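Griseck : la collecte des emballages change de règles au printemps

25 janvier 2018

Les habitants de Griseck pourront déposer tous leurs emballages en plastique dans le bac de tri à partir du mois d'avril. Le conseil communal a adopté la mesure hier soir, après une discussion qui a surtout porté sur le coût des nouveaux bacs et sur le sort des anciens points d'apport.

Jusqu'à présent, seuls les bouteilles et les flacons étaient acceptés. Les pots de yaourt, les barquettes, les gobelets et les films devaient être jetés avec les ordures ménagères, alors que la commune voisine de Skornness les collecte depuis deux ans. Cette différence provoquait des erreurs fréquentes, en particulier chez les personnes qui travaillent d'un côté et habitent de l'autre.

Le changement concerne 3807 foyers. Chacun recevra par courrier un calendrier de collecte et une fiche sur les nouvelles consignes. Les bacs actuels restent valables, à l'exception des modèles de petite taille distribués dans le centre ancien, qui seront échangés gratuitement sur demande. Dans les rues trop étroites pour le camion, le ramassage se fera toujours en sacs, à sortir la veille après 19 heures.

La consigne tient en peu de mots : les emballages doivent être vides, mais il est inutile de les laver. Ils doivent être déposés en vrac, sans être emboîtés les uns dans les autres ni enfermés dans un sac. Les éléments faciles à retirer, couvercles ou opercules, sont à séparer avant d'être jetés dans le même bac.
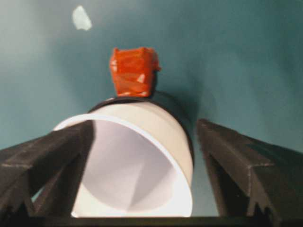 Les objets creux se déposent vides et séparés.

Les objets en plastique qui ne sont pas des emballages restent exclus. Jouets, seaux, tuyaux et pots de fleurs rigides devront être apportés à la déchetterie, comme aujourd'hui. La vaisselle réutilisable n'est pas admise non plus. La commune reconnaît que la limite n'est pas toujours facile à saisir et promet une liste détaillée, consultable en mairie et sur son site avant la fin du mois de mars.

Le transport a été confié à la société Fedumano, qui assure déjà le ramassage du verre dans le secteur. Son contrat a été signé en novembre. Les tournées seront au nombre de deux par mois dans les quartiers pavillonnaires. Dans le centre et autour de la place du marché, le passage hebdomadaire est maintenu.

Sur les points d'apport volontaire, les élus ont tranché plus difficilement. La commune en compte 11, dont plusieurs sont régulièrement encombrés de dépôts sauvages. Deux seront supprimés dès cet été : celui de la rue des Tanneurs et celui du parking de la piscine. Les autres seront conservés pour le verre et le papier. Une partie de l'opposition demandait un délai supplémentaire pour la rue des Tanneurs, où de nombreux logements n'ont ni cour ni local à poubelles. L'amendement a été rejeté, mais un abri commun sera étudié à l'entrée de la rue.

La redevance n'augmentera pas cette année. Pour la suite, la mairie ne prend pas d'engagement – tout dépendra des tonnages collectés et du prix de reprise des matières. Un premier bilan sera présenté au conseil à l'automne, avec le relevé des refus de tri.

Une réunion publique est prévue à la salle Mathew au début du mois de mars, à une date qui sera affichée en mairie. Les commerçants du marché seront reçus séparément, leurs cagettes et leurs films de palettes relevant d'une autre collecte. Les demandes d'échange de bac peuvent être déposées dès maintenant à l'accueil des services techniques, le matin uniquement, sur présentation d'un justificatif de domicile.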